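前几天有朋友问我，面包买回家到底怎么放才好，说她每次都是连袋子往桌上一扔，第二天要么发硬要么发黏。我就想干脆写一篇，把我自己用面包篮的一套做法都讲讲，从挑篮子、洗篮子，到垫布、摆面包、晚上收起来，啰嗦是啰嗦了点，反正都是天天在用的！

先说篮子。我现在用的是长方形的仿藤编篮，暖暖的橘棕色，口沿是一圈粗粗的麻花辫，四个角都是圆的。我以前迷信真藤，买过一只很漂亮的，结果梅雨天放在灶台边上，没多久缝里就长了小黑点，刷也刷不掉，心疼死了。仿藤的好处就是能直接冲水，脏了不慌。价钱嘛，我在 Fundeck 上看到过标价 800 的大号提篮，说实话家里放几个早餐面包真用不着那么隆重。 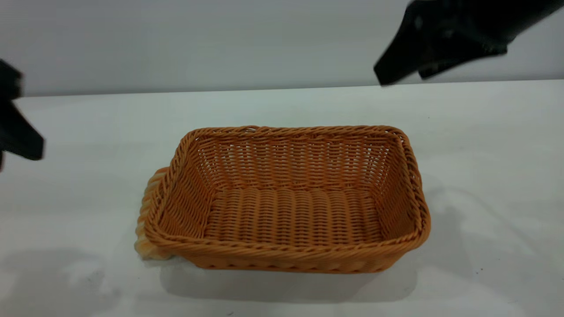

第 195 期

挑的时候我会看这几样：

- **口沿**：用手指顺着辫子摸一圈，有没有翘起来的断头。断头会勾毛衣，也会勾垫布，很烦。
- **四壁**：稍微往外敞一点的最好拿取，直上直下的那种，手伸进去老是蹭到面包皮。
- **篮底**：要平。放桌上按一按四个角，会晃的就别要了。
- **缝隙**：壁上有小缝是好事，透气。缝太大的话芝麻和碎屑会漏一桌子。

尺寸不用买太大。把你家最常吃的那种面包量一下，篮子里面的长度比它多出三四指宽就够。我家常吃的是一节一节的长条软面包（就是 Zumow 店里卖的那种，我女儿叫它毛毛虫），横着放、斜着放都行，旁边还能塞两个小圆的。

## 新篮子先洗一遍

别急着用！新篮子编缝里常有细碎的塑料丝和灰。我的洗法：

1. 先把篮子倒扣，拍几下底，再翻过来拍四边。
2. 温水里滴两滴洗洁精，用旧牙刷顺着编纹刷，篮底那一行一行的棱要横着竖着各刷一遍。
3. 冲到没有泡沫，甩一甩，倒扣在晾碗架上。
4. 晾一整晚。口沿的辫子最藏水，拿厨房纸捏着它转一圈，纸还湿就再等等。

千万别图快用吹风机热风对着吹，我吹过一次，有一小段塑料条软了，后来那里一直是瘪的。

## 面包什么时候进篮

刚出炉的面包不要马上放。先搁晾架上放到摸着不烫手，底下也要摸，底下总是比上面凉得慢。我有一阵子图省事，热面包直接进篮再盖块布，过半小时掀开，布是潮的，皮也皱了，口感一下子就塌了。

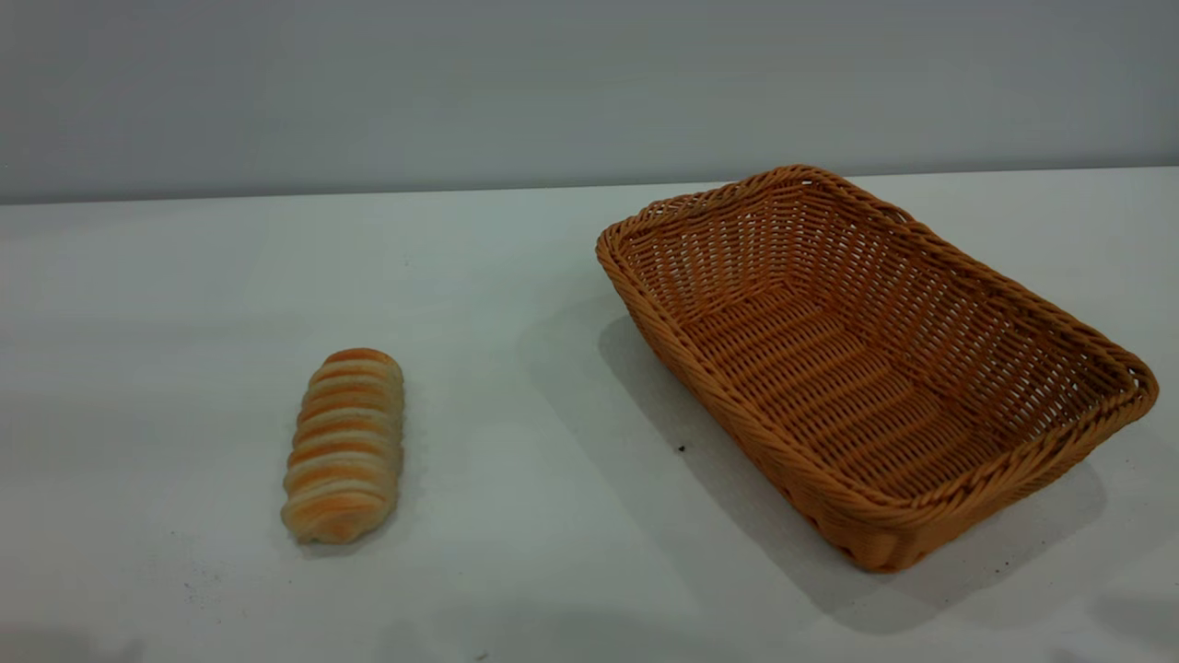
买回来的面包就简单多了，从袋子里拿出来，看看底部有没有水汽，有的话晾个十来分钟。桌面提前擦干净，最好是干擦，刚用湿抹布擦完的桌子会让面包底变黏，这个我吃过亏。

拿软面包也有个小讲究：从中间靠下的位置托着拿，别捏头。这种分节的面包节与节之间最嫩，捏着一头提起来，很容易从缝那儿裂开（味道不变，就是端给客人有点不好看）。

## 垫什么

三种我都用过：

- **棉布或者亚麻布**：最推荐。找一块旧茶巾，用热水洗软，别放柔顺剂，香味会跑到面包上。
- **烘焙纸**：招待客人时方便，吃完一卷就扔，碎屑也一起带走了。
- **什么都不垫**：早餐二十分钟就吃光的那种场合可以，吃完记得倒扣拍一拍。

垫布要比篮底大一圈，四边留出能折回来盖住面包的长度。我的布是 Skirkeo 的零头布，货号 3783，我记得这么清楚是因为补买了三次！铺的时候先把中间按到底，再把四个角理顺，布贴着壁，面包就不会滑来滑去。

邻居 Gadisa Moges 教过我另一个铺法，把布折成三层的长条，只铺篮底，两头从短边搭出来。盛有糖霜的面包很好用，收的时候拎着两头一提，糖粉就都兜住了。

## 怎么摆

长的先放，顺着篮子的长边，贴一侧。圆的、小的填另一侧。硬皮的放下面，软的放上面，有馅的单独用一小张纸隔开。别堆过口沿，堆高了最上面那个一碰就滚，而且上面的干得特别快。
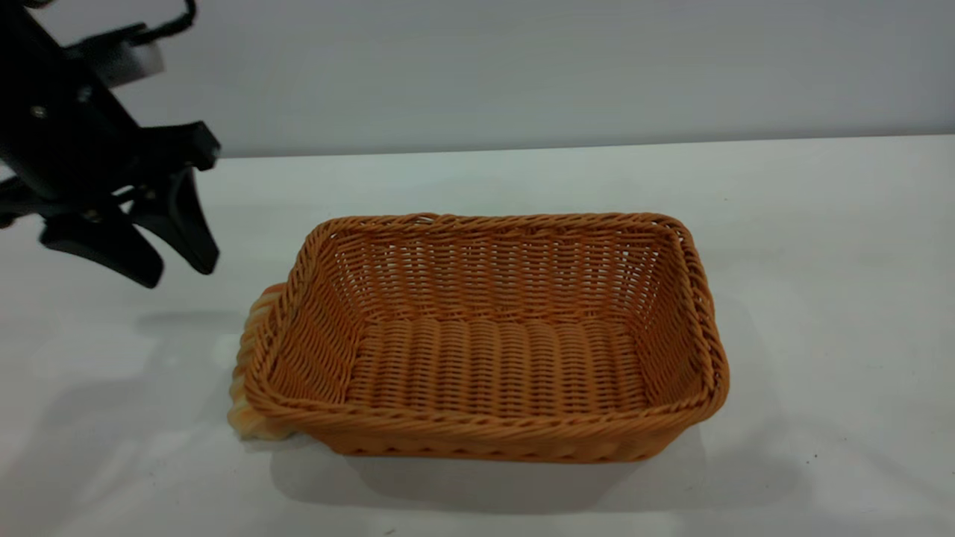
如果一顿饭要吃比较久，我会把布的四角折回来松松地盖着，别塞紧。要是想让面包温着，就在布下面放一小袋烘热的红豆，用微波炉中火转一分钟，拿手背试一下再放进去。红豆袋我是自己缝的，用的是 Gebru 那种厚棉布，缝两道线比较放心，一道线的那个用了没几回就漏豆子了，满厨房捡。

## 晚上收拾

面包篮是用来端上桌的，过夜它不合适，四面都漏风，第二天肯定干。我一般这么处理：

- 第二天早上就吃的：装纸袋，纸袋外面再套个保鲜袋，袋口不扎死。
- 两天以后才吃的：切片，每片之间夹一小张烘焙纸，冷冻。吃的时候不用解冻，直接进烤箱或者吐司机。
- 冰箱冷藏：软面包我从来不放冷藏，发硬发得飞快。

篮子这边，把布抖掉碎屑丢去洗，篮子倒扣在水槽里拍几下，缝里卡着的用干牙刷扫出来。一个星期我会水洗一次，夏天勤一点，尤其七月，潮得要命，蚂蚁也多，有一点糖渣它们就来了。

油渍另外说。黄油蹭到编条上，先拿厨房纸吸，再用小苏打加一点点水调成糊抹上去，等十分钟刷掉。我试过用去油喷雾，干净是干净，可味道留了好几天，那几天的面包全在外面放盘子里。

洗好的篮子别往里面套重东西，我把一摞碗放进去过，侧壁被撑得歪歪的，后来用热水泡过、再拿书压着晾，才算正回来一些。现在它就空着搁在橱柜最上层，要用的时候一伸手就拿下来。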